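Dadero Fold Planner 2
Grasp planning for cloth, bedding and clothes 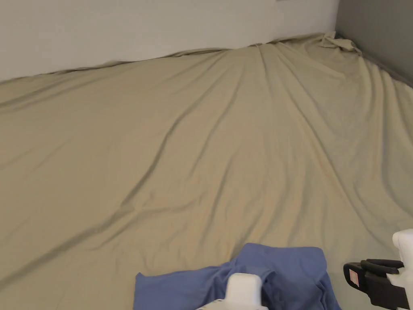 Blue cloth on a beige fitted sheet, with creases fanning out from the back corner.

Cloth is our favorite problem, and Dadero is the software we wrote to work on it! It takes the view from a head camera, splits one fabric from the next, and gives your controller a ranked list of grasp points on whichever layer you asked for. A rumpled shirt lying on a wrinkled sheet is exactly the kind of input we love, with soft edges everywhere and folds that run right under each other.

What's new in version 2
Crease map: long folds are traced back to where they bunch up, so a loose sheet corner can be picked as a target of its own.
Layer lock: grasp points stay on the top piece and leave the bedding alone.
Replay viewer: scrub through a run and see every score the planner gave (Musa Ajayi built this one, and we use it all day).

What you need
One color camera, 8 GB of memory and a two-finger gripper. Settings live in one plain text file.

Also works with
Jondar motion control and the Podham labeling tool.

Licenses cover up to 10 workstations. Setup questions go to Jayanthi Pisharody on the support desk.

Page updated 5 Oct 2020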